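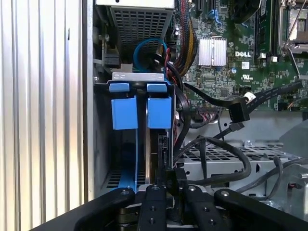
What is a school fund? It's a pot of money for things the school wants but can't buy out of its normal budget. Normal budget = teachers, heating, lights, paper, loo roll. The fund is for extras. Could be a trip. Could be paint for the hall. Could be a computer, like the Dell with its insides showing at the top of this page. Costs a lot, one of those, so lots of people chip in a bit each.

Who gives the money?
All sorts. Mums and dads, grandparents, shops nearby, people who went to the school ages ago and still like it. Grown-ups who used to go to a school are called "old pupils", even if they're not very old. At Plotska Primary the bakery gives too. Mostly in September, when everyone's back.

What's a pledge?
A promise to give money later. Say you pledge £2 for a sponsored walk. You haven't paid yet. But you said you would, so it gets written down, and you pay up when the walk's done. A gift is different, you hand that over straight away.

Let's do a sum
Plotska wants new drums for the music room. They cost £199. The cake sale made £100. How much more is needed? Take 100 from 199 and you get 99. So £99 to go. Then a sponsored silence brings in £90 (very quiet afternoon, that). Now it's only £9. Nearly there!

Does it all get spent at once?
Not always. Some schools keep part of the money in the bank and leave it alone. The bank adds a little extra for looking after it there. This is called interest. The school spends the interest and the big lump stays put, ready for the children who come next, and the ones after them. The Tennant Fund works like that. Slow but it keeps going.

Who decides?
A small group of grown-ups called trustees. Means people you trust, more or less. They have to follow rules and write down every penny in and every penny out. They can't spend it on themselves, not even a biscuit. At Itirmont School the pupils get to send in ideas aswell, on slips of paper in a box by the office.

Can children help?
Yes! Bake something. Walk somewhere. Sell your old books (ask first). Make a poster saying what the money is for, becuase people give more when they know.

Words to remember
Fund: money saved up for a special reason
Pledge: a promise to give
Interest: the extra bit a bank adds
Trustee: someone who looks after the fund

Next time on the Vomico kids' page: what is a budget?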